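Last changed 30 May 2026, for the Overo arm with the Mirani two-finger gripper. If you have the older gripper with the metal jaws, the screws are different and steps 2 to 4 are not valid for you.

# Changing the finger pads and setting the wrist camera again

I wrote this page after I did the job three times and made a different mistake each time. It takes 45 minutes when everything goes well. The first time, please plan the whole morning.

## When to do it

The counter in the Taslow software shows how many times the gripper closed. Our last set of pads went to 3,634 closings before bottles began to turn in the grip. I would not wait so long again. Look at the pads every week, and change them when you see one of these signs:

- the rubber is shiny in the middle
- the tip has a small step that you can feel with a fingernail
- a full bottle turns when the arm stops quickly

Always change both pads together. One old pad and one new pad will close off center, and then you look for the fault in the software, as I did.

## What you need

- 2 mm and 2.5 mm hex keys
- new pads, one left and one right (there is a small letter on the back side)
- alcohol and a cloth without fluff
- the printed checker card for the camera
- a test object with a label, tall and full

## Changing the pads

1. Send the arm to the service pose. Open the gripper completely, then press the stop button. Do not trust only the pause in the software.
2. Loosen the two screws at the back of each finger. Do not take them out, because they are very short and love to fall inside the wrist cover.
3. Pull the old pad straight forward. If it sticks, move it a little from side to side, but don't use a screwdriver between pad and finger.
4. Clean the finger with alcohol and let it dry. Old glue dust makes the new pad sit crooked.
5. Push the new pad in until it stops, and tighten the screws by hand. Then a quarter turn more with the key, not stronger.
6. Release the stop button and close the gripper slowly on nothing. The tips must meet on the full height. If you can see light between them, open and begin again from step 5.

## Setting the camera

The camera holder often moves a little while you work on the screws, so I do this part every time, even if I think I did not touch it.

1. Put the checker card flat under the wrist and start "Camera, Align" in the Taslow menu.
2. Turn the focus ring until the number on the screen does not grow any more. We get 506 with a good light. Your number can be different, so write down your own.
3. Save the position and restart the camera service. Without the restart the old values stay — I lost an evening because of this.
4. Close the gripper and look at the live picture. Both finger tips should come in from the bottom edge, near the middle, side by side.
5. Drive slowly to the test object and stop just before it. We take a 500 mL bottle of Haitian light soy sauce. The big characters on the yellow and red label are good for judging the focus, and the dark sauce shows you if the lamp makes strong reflections on the shoulder.

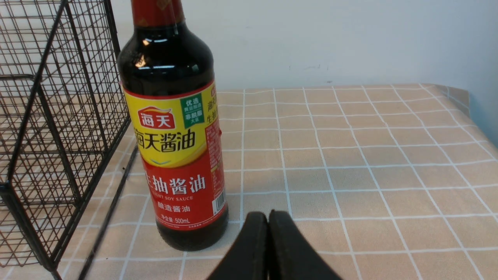 ## First grip after the change

Set the grip force to 32 percent and the speed to the lowest step. Grip the bottle at the label, lift it by the width of a hand, wait, and put it back. Do this ten times. If it slides down, go up by two percent and repeat.

Brayden Sandhu from Wameck told me that new pads have a thin film from the mold, and it goes away after the first day. So check the force again the next morning. Usually I can set it lower then.

## If something is wrong

**The fingers close, but the software says "object held".** The zero point is from the old pads. Run "Gripper, Zero" with empty fingers.

**The arm always stops too far to the left.** The camera position was not saved, see step 3 of the camera part.

**Clicking noise when opening.** One screw touches the cover. Usually it is the lower one on the right finger.

Write the date and the counter number on the sticker under the base, and set the counter back to zero.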